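4.2 Career length of full-backs

We followed 203 football players who left the Jivmont academy, and 80 of them were full-backs. Their careers at the first club lasted seven years in the median, longer than for wingers.

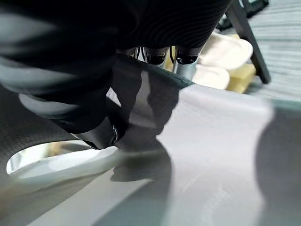
Figure 3. Black gripper above a pale grey fabric surface.

The difference becomes smaller when we remove the 40 players who changed position before their debut - mostly wingers who moved back. Doležal and Magbanua found the same tendency in the Eskola records.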